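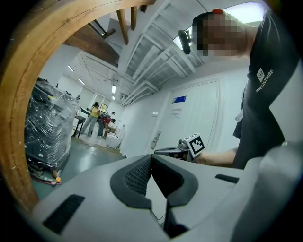 Evening prayer in Advent: what is new this year

Dear friends of the Sperling chapel,

In December we will again keep the short evening prayer, every evening at half past six. Last year many of you told me that you would like to come but you did not know the prayers and felt a little lost on the bench. I understand this very well. When I came to this country I could say the Our Father only in my own language, and for a long time I moved my lips and hoped that my neighbour was loud enough for two.

So we have made a small booklet. It has 32 pages and it contains everything that is said or sung at evening prayer, in the right order: the opening, the psalm for each evening, the short reading, the Magnificat, the intercessions and the final blessing. The words that all say together are printed in bold letters. Where we stand up or sit down, it is written in the margin. Ildikó Fülöp chose the psalms, and Josué Vieira read the whole text two times for mistakes. If you still find one, please tell him and not me, he has the corrected file.

The booklets lie on the table by the side door. Please take one home and bring it with you when you come. We have printed 304 copies, so a family can take two without a bad conscience. There is also a version in large print, but of this we have only a few, and I would ask you to leave them for those who need them.

How the evening goes

We begin in silence. It is good to arrive five minutes early, but if your bus is late, come in anyway and sit down wherever you like. The prayer lasts around 25 minutes. There is no sermon. After the reading we keep three minutes of quiet, which can feel long on the first evening. Ilse Wendt plays one verse of the hymn before we sing, so that everybody can find the tune.

On the evenings when I am away, Dede Dankwa leads the prayer. He does it more slowly than I do, and several people have said to me that they prefer it.

Praying at home

Some of you are ill, or work late, or live too far out, for example in Dustden, where the last bus goes back before seven. For you we have put the same texts on the parish page under "Evening prayer". You can print them or read them on the telephone. You do not have to say all of it. One psalm and the Magnificat, said with attention, is already an evening prayer. Kolbrún Brøndum lights a candle in her kitchen at half past six and starts together with us, and she wrote to me that she feels less alone with it.

If you wish that we pray for somebody, write the first name on a piece of paper and put it in the basket near the font. We read out first names only, with no illness and no story. You can also telephone the office in the morning, and the name will be read the same evening.

The collection

The collection of last Advent came to 1,379 and went completely to the soup kitchen. This year it will go there again. The box stands at the back, and we do not pass it round during the prayer.

I am looking forward to seeing you, also those who come only once.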